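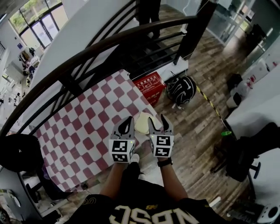 Last updated: September 14, 2022

I have wanted a machine to do my kitchen chores since I was old enough to be handed a dish towel, so when I finally got to spend a good long stretch with the Vuria hand-held grippers I went in rooting for them. You hold one in each hand, do the chore yourself, and the recordings go toward teaching an arm to do it later. The pair I used cost $771, plus $50 for the Borider carrying case, which I could have lived without.

Let me start with what I liked, and I liked plenty! The jaws are long enough to reach across a plate, and I got used to the squeeze much faster than I thought I would. Picking up a sponge or a plastic cup felt natural by the end of the first afternoon. The patterned cubes look bulky but they never got in my way, though I did bump them together more than once when both hands were working close.

Flatbread is another story. A round, floppy thing lying flat on a tablecloth has no edge to speak of, and two narrow fingertips want to pinch the cloth right along with it. With my own hands I'd slide a thumb under and be done. With the grippers I learned to push from one side and catch the lip from the other - slow going, and my folds were never pretty. If it's that fussy with a person steering, I can't see an arm on its own making my lunch any time soon.

Laundry went about the same way. Washcloths were fine, a fitted sheet was hopeless (it's hopeless for me bare-handed too, so I won't hold that against Vuria). I also tried sorting hardware into bins, which is closer to shop-floor work, and there the grippers did very well with anything bigger than a walnut.

My wrists were tired after long sessions, and the manual is thin. I'd still recommend the pair to a patient tinkerer or a small lab. If you're waiting for something to set the table while you sit down, keep waiting a while - I am, and quite happily.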